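Learning to bake bread in a kitchen that is too cold
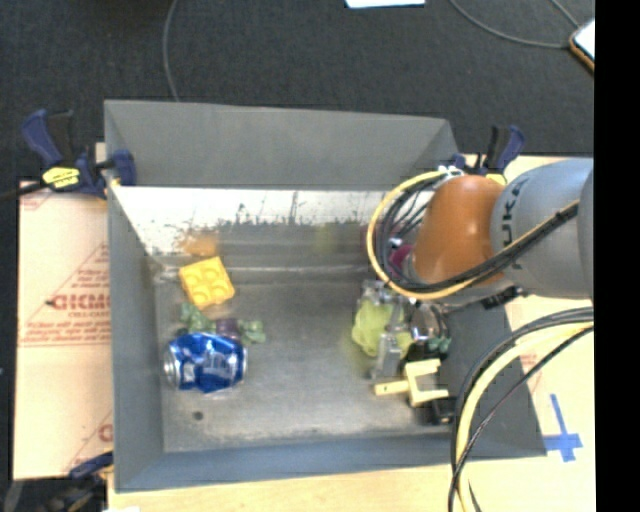 4 min read

In January the kitchen of our apartment in Stivgate is a cold place. The building is old, the window over the sink does not close completely, and the heating goes off in the night. I knew all this when I moved in. I did not know then that I would want to bake bread in it.

My mother baked every week and I never paid attention. When I was a child the bread was just there, like the table was there. Now she lives far away and we talk on the phone, and when I ask her how much flour she uses, she says "enough". In my language this is one short word and it sounds even less helpful.

So I started from a library book. The first recipe said to leave the dough at room temperature until it doubles in size, and that this takes 2 hours. After two hours my dough looked the same as before. I waited one more hour, then I became impatient and put it in the oven. The result was very heavy and gray in the middle. I ate it with soup for three days, because I do not like to throw away food.

The second time I used warm water and more yeast. It did rise, quickly, and then it fell down in the oven and tasted like beer. I wrote in my notebook: "too much yeast, too much hurry." I still think this is the most useful line in the notebook.

What helped me in the end was to stop fighting with the cold. I found in another book that dough can rise slowly, for 12 hours or even longer, if you use only a small pinch of yeast. Bakers do this on purpose for the taste. I mix everything after dinner, cover the bowl with a plate and go to sleep. In the morning there are bubbles on the surface and a smell that is a little sour, like yogurt. Some mornings it is not ready and I leave it until after lunch. I had to learn to look at the dough and not at the clock, and for a person like me, who likes to arrive early at the train station, this was difficult.

The flour was another problem. The supermarket near us sells one kind only, very white and soft, which is good for cakes. For bread I now take the tram to Hondo, where there is a small shop that sells flour from a mill in Delititz. They have a darker wheat and also rye, in paper bags closed with string. The woman in the shop asked me what I wanted to make, and I did not know the English word for the kind of loaf my mother makes. I described it with my hands. She sold me the rye and said to begin with only a little of it, one part rye to four parts wheat. I still use this mix.

I want to write down my present method here, mostly for myself, as my notebook already has water damage.

In the evening I mix 400 grams of the wheat flour, 100 grams of rye, 10 grams of salt and a pinch of dry yeast. I add 370 grams of cool water and stir with a spoon until I see no dry flour. It looks ugly and sticky and it should. I do not knead. After half an hour I wet my hand and fold the dough over itself a few times, and then I cover it for the night.

In the morning I shape it with a little flour on the table and let it rest for one hour more. The oven must be very hot, as hot as mine can go, with the iron pot inside it from the beginning. Thirty minutes with the lid on, then fifteen without. Please use good gloves. I have a mark on my left wrist from the time I used a kitchen towel.

The hardest part is to let the bread cool before cutting. I read that you should wait two hours and I have never managed it. My neighbor on the floor below says that she can smell it on the stairs, so now I bring her the end piece, which she prefers, and she gives me plum jam from her sister.

Last week I baked the loaf again and sent a photo to my mother. She answered that the crust was too dark and that I should put caraway in it. Then she wrote that it looked like the bread of her aunt. I had not heard of this aunt before, so I called, and we talked for a long time about her and about the village, and about an oven that was outside, behind the house, and shared by three families.

I bought the caraway yesterday. I do not know yet how much to put in. Enough, I suppose.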